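Care of Tables, Walls and Cloths: Frequently Asked Questions
Meruvia Shared Offices, Facilities
Last revised April 14, 2022

This page covers the routine wiping of tables and painted or printed walls in the Meruvia meeting rooms. Floors and kitchens have their own page.

How often are the plain walls wiped?

Twice a year, in June and December. Plain brownish and beige surfaces are dusted dry from the top down. Marks at hand height are spot cleaned with a damp cloth and left to air dry. Do not use abrasive pads on matte paint. 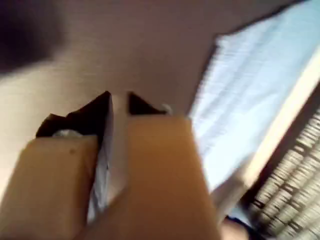 Which cloth should I use on the dark tabletops?

A light blue microfiber cloth with a ribbed face. Fold it in half twice before starting. This gives 8 clean faces, counting both sides as you refold, and keeps the pressure even. Move to a new face when the current one begins to leave streaks.

Smudges show readily on a dark, glossy top. Wipe in straight, overlapping passes, then look across the surface at a low angle.

Can the name wall be cleaned with the same cloth?

Yes, if the cloth is clean and dry. The white lettering on the black panel should be wiped along the rows, from "MATEUS BITTENCOURT" down through "DIRK HENNING". Do not scrub across the letters and do not spray liquid on the panel. The pale metal rail between the table and the panel collects dust - wipe it last, with a separate face of the cloth.

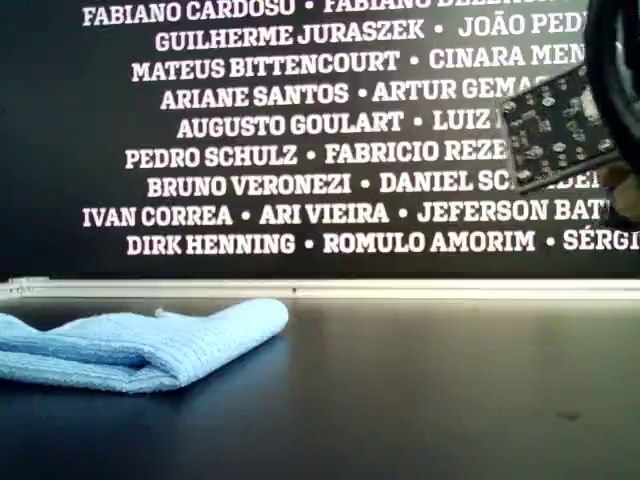
May I leave a cloth on the table?

For short periods during cleaning, yes. A bunched cloth holds grit in its creases, so shake it out and refold it before the next pass. Cloths left at the end of the day are collected for washing.

How are the cloths washed?

At 117 degrees Fahrenheit, without fabric softener or bleach. Blue cloths are washed apart from cotton towels, which shed lint. Cloths are retired after 70 washes, or earlier if the ribbing has gone flat.

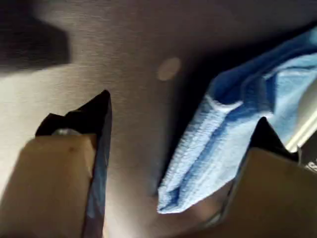

SUPPLIES AND CONTACTS

Where do I get replacements?

Packs of Slanina cloths are kept in the second-floor supply closet. Enter the number taken on the sheet inside the door. Larger orders go through Khanyisile Sithole at extension 775.

Who do I tell about a scratch or a loose rail fitting?

Evander Tennant, Facilities. Give the room name and the side of the table. Do not apply polish or filler before the surface has been inspected.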